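Okonura Summer Lets -- Questions our guests ask

Please read this page before you write to us. Most of the answers are already here, and it is faster for both sides. If something is missing, you can write to Szabolcs Hegyi, who looks after the bookings and also wrote this text.

How do I book one of the flats?

Send us the dates, the number of guests and the name of the flat you prefer (Grenora, Ferraro or Illa). We answer in the evening, usually after 6 pm. A booking is valid when you have received our confirmation and we have received the deposit. Before this, the dates stay open for other guests also.

How much is the deposit, and when do I get it back?

The deposit is 100 euros for every flat. We return it by bank transfer after your departure, when we have checked the flat. If you pay from a bank outside the euro area, your bank may take a fee, and this fee we cannot cover.

What is the shortest stay?

Outside of the high season it is 3 nights. In July and August we let only by the full week. Sometimes a short gap stays between two bookings, and then we are glad to fill it, so it is worth to ask.

What is the price for a longer stay?

From October until the end of March you can rent Illa by the month for 920 euros, with water and internet included. Electricity is paid by the meter. Grenora and Ferraro are closed in winter, as they have no proper heating.

What do I find in the kitchen when I arrive?

Every kitchen has a cooker with an oven, a fridge with a small freezer, a kettle, pots, and plates and cutlery for as many guests as the flat can take. We leave salt, oil and washing-up liquid. Coffee you must bring or buy, and please look first which coffee maker is in your flat: Ferraro has the kind that stands on the cooker, the other two have a filter machine.
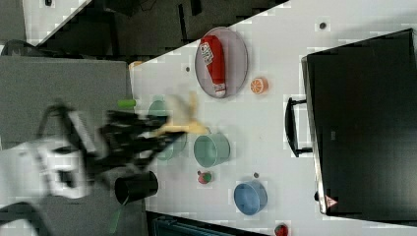 Guests often ask if they may use the food that other people left in the cupboard. Yes, if it is closed and the date is good. We throw away everything that was opened, also when it looks fine. If you leave something for the next guests, put it on the lowest shelf, please.

Where can I buy food?

The small shop is on the main street, down the hill from the church. It opens at 7 in the morning and closes for lunch. Bread is often finished by ten. For a bigger shopping you need the car or the bus to the next town. There is a market on the square in the morning during summer, with fruit, cheese and sometimes fish.

Can we arrive late in the evening?

You can, but tell us the day before. There is a key box next to the door of each building and we send you the code by text message. The lamp on the stairs of Grenora goes off rather quickly -- the switch is on your left at each landing.

Is there parking?

Illa has its own place in the yard. For the other flats you park on the street, which is free on the side without the yellow line. Please do not stop in front of the bakery gate, even for unloading. The van needs to go out very early and the baker will ring at our door, not at yours.

Are pets allowed?

In Illa, yes, one dog. In the other flats we cannot take animals, the owners upstairs do not agree to it. Please write the breed and the size of the dog in your first message.

Do you have a cot or a high chair?

We have both, but only one of each for all the flats. Tell us when you book and we will reserve it. There is no charge. Bed linen for the cot you should bring with you.

What must we do before we leave?

Departure is until 10 am. Please wash the dishes, take out the rubbish and close the shutters. Glass goes to the green container by the bus stop. You do not have to wash the floor or take off the bed sheets. The key goes back to the box, and please turn the numbers after you close it -- guests forget this more often than anything else.

What if something breaks?

Tell us. A glass or a plate is not a problem and we do not take money for it. If it is something larger, like a chair or a window, send a photo and we will find a price together. It is much worse when we discover it ourselves, with the next family already standing at the door.

Can I cancel?

Until 6 weeks before arrival you get back everything. After that we keep the deposit, unless we manage to let the flat again for the same dates. For monthly winter stays there is a separate agreement, which we send together with the confirmation.

Is the internet good enough for working?

In Illa, yes, it has cable. In Grenora and Ferraro it is enough for messages and for reading the news, but video calls may stop, mostly in the evening.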